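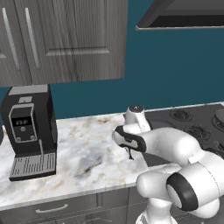

Figure 2. Simulated kitchen with the robot arm at the counter.

4.2 Does club riding build endurance?

Claims that weekly group rides improve endurance in amateur cyclists rest on thin evidence. The Tlapale study, cited in nearly every review since, followed 11 riders from one club and had no comparison group. Zamudio reported a gain over 70 km but let riders choose their own pace, so a tailwind would serve as well as fitness. Food and drink before the start were not controlled either. A rider whose kitchen has a coffee machine on the counter, as the one in Figure 2 does, may well set off with caffeine in the blood, and none of the papers we read asked about it. Until someone does, we see little reason to credit the ride itself.

The larger survey by the Ilutia cycling league looks better at first. It drew 300 replies from 1,000 forms sent out in October, at the end of the season. Riders who had quit over the summer were unlikely to answer, and those who stayed had every reason to think their Sundays well spent. Faustino Zamudio has argued in reply that dropouts were few. He gives no count, and the Naster and Detetti clubs kept no lists that would let us check.

We do not claim that group rides are useless. Riders plainly enjoy them, and some do get faster. Our complaint is that the effect of riding together has never been separated from the effect of riding more, and the design in Section 5 is meant to do that.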